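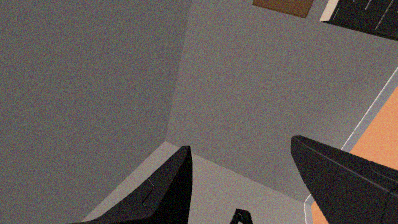 **Does secondary glazing reduce condensation on an aluminium window?**

It reduces condensation on the room side of the glass when the perimeter seal is continuous, but does little for the aluminium frame if the frame stays exposed to indoor air.

## Trelero magnetic secondary glazing kit: review

Nov 20, 2022

The Trelero kit is a clear acrylic panel with a magnetic edge strip, sold for owners and tenants who want a second layer on a window without replacing the unit. I fitted it to the bedroom windows of a brick veneer house in Brendon, through one winter and into spring. The kits were bought at retail from Stetetti. The windows are original single-glazed aluminium sliders set in painted timber reveals.

### What is supplied

- Acrylic sheet, 3 mm, film on both faces
- Steel strip with adhesive backing, white
- Magnetic strip, pre-mitred at one end only
- Corner keys
- Alcohol wipes
- One printed sheet of instructions

The sheet is cut to order. Stetetti asks for width at the top, middle and bottom of the reveal, and height on both sides, and works from the smallest figure of each set. Reveals in older houses are seldom square, so check the diagonals as well. The order form has no field for them. One of mine was out far enough to leave a tapering gap down the latch side, which I packed with timber bead before painting.

### Fitting

The steel strip goes on the reveal or the architrave. Reveal mounting looks neater and leaves curtains unaffected. Architrave mounting covers the whole aluminium frame and is more forgiving of a crooked opening, but it needs a flat architrave. Colonial profiles will not take the strip.

Adhesion to old enamel was good after sanding and a wipe. Adhesion to fresh acrylic paint was poor, and one length let go overnight. The instructions give no curing time for new paint. I left the replacement length for a week after repainting and it has held.

A single window took me 30 minutes once the paint was sound, excluding measuring. Peel the film back only at the edges until the magnet is on. Acrylic picks up dust as soon as the film comes off, and anything trapped in the cavity stays visible until the panel is next removed.

### Thermal and acoustic results

I have no laboratory figures and would distrust any I produced at home. Observations only:

- Water no longer pools in the sill track on cold mornings. The exposed aluminium frame on the reveal-mounted windows still sweats.
- The downdraught beside the bed is gone.
- Traffic noise is lower in the upper range. Truck engines are unchanged.

The cavity on the street-side window is 100 mm deep, and that window is the quietest of the set. For sound, a deep cavity is preferable. For heat, there is little to gain past a fairly narrow one, as air begins to circulate inside it.

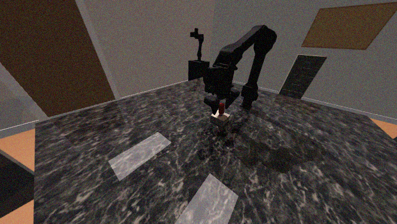

*Black arm reaching down to a small block on a marble-patterned top.*

### Compared with the Ezeani panel

I also have one Ezeani unit, which uses a rigid PVC channel screwed to the reveal. The channel seals better at the corners and holds a wide panel flatter. It is slower to take down for cleaning, and the screw holes make it a harder request to put to a landlord. On panels wider than 600 mm the Trelero sheet bows slightly in afternoon sun and settles again by evening. The seal did not break, but reflections ripple. The Ezeani sheet is thicker and does not do this.

### Faults

1. Mitring the magnet at the second end is left to the buyer, with no template in the box.
2. The white steel strip is a cool white and shows against cream trim. It can be painted, though two coats weaken the grip noticeably.
3. Removed panels need flat storage over summer. Stood against a wall in the garage, one of mine took a set.
4. Bedroom windows that serve for escape need a pull tab. Tabs are sold separately - they should be in the box.

### Assessment

Suitable for small and medium fixed or sliding windows in sound timber reveals, and for rentals with written consent. For wide openings I would pay for the Ezeani channel. Measure the diagonals before ordering either one; Stetetti does not take back cut sheet.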